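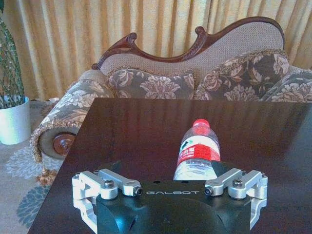
Reviews > Planning & Purchasing > Workbooks

Pisia Planner 2: a budgeting kit for people about to buy robot arms

Last updated: Mon 19 May

I have wanted something like this for years, so you can take my excitement with a pinch of salt, but wow, the Pisia Planner 2 is good. It's a workbook from Grovthorpe (one big spreadsheet, plus a printed binder with 34 worksheets) and it does one job. It walks you from "we'd like a couple of arms to handle everyday objects" to a purchase request that your finance office can read without calling you.

I used it for our own planning round at Skoststead. We're a small group with household handling as our main interest: bottles, cups, packets, all the stuff that lives on a coffee table. Our old method was a list of quotes and a lot of optimism. The arm went at the top in bold, the gripper underneath, and then a line that said "misc." Guess which line grew!

What you get

The heart of the kit is a sheet called the Reach List. You write down the objects you want handled, then where each one will be sitting, then whether it takes one gripper or two. That last column sounds like nothing and it changed our whole budget. A plain bottle of water with one gripper is a fairly cheap row. The same bottle steadied by one gripper while another closes on it pulls in a second arm, a second mount, more cabling, possibly another camera, and a good deal more floor space. The spreadsheet carries every one of those across to the cost page by itself, and I loved watching it happen. 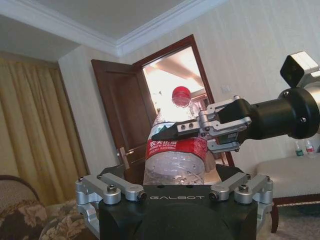
Two grippers on one bottle of water: a single row on the Reach List, and a long one on the cost page.

After that come the room sheets. Grovthorpe clearly expects people to work in ordinary furnished rooms as well as labs, and the questions are properly practical. Which way do the doors open? Is there bright light coming through from next door? Is the tabletop shiny? (We had never put lighting in a budget before. There's a line for it now, and blinds too.) The sheet on clear plastic and glossy surfaces is worth an afternoon of anyone's time, as it gets you to plan test hours for them before you settle on cameras.

The cost page itself has 19 headings. My favorites are the dull ones — spare fasteners, replacement fingertips, shipping crates you have to send back, and the test objects themselves, which we had always bought out of somebody's pocket.

Using it on real quotes

I ran two supplier quotes through it. The one from Østergaard had looked like the pricier of the pair, and by the time I'd filled in mounts, training and a year of spares, the gap had closed so far that we went back and asked both firms for fresh numbers. The lead time column helped as well. You type in 21 days for a part and the calendar tab pushes everything that depends on it, including your people's hours. Ours slid a hardware start clean past the December shutdown, and I was so glad to learn that from a spreadsheet in spring.

What I'd change

The currency tab is clumsy. It wants one exchange rate for the whole project, and if you're ordering from more than one country you'll end up adding your own column (I did, it took ten minutes and broke nothing).

The binder paper is thin and my pen bled through. There's also hardly anything on resale or trade-in, so if you replace hardware often you'll need a page of your own for that.

And the leasing section assumes you already know whether you want to lease. A short side-by-side would have been lovely. Version 1 had one, I'm told, so maybe it'll come back.

Who it suits

Small teams buying a first or second arm will get the most out of it. If you have a purchasing department with its own forms you may only want the Reach List and the room sheets, and those are sold as a separate download. Set aside two unhurried days for a first pass, and do the Reach List with the people who'll be running the arms — ours added six objects before the coffee was cold.

I've already started a second copy for next year's round.

Related reviews
Grovthorpe Room Survey Pad
Rolling bases for benchtop arms: what to measure first
Lease or buy? Three calculators compared
Labeling and storing spare gripper parts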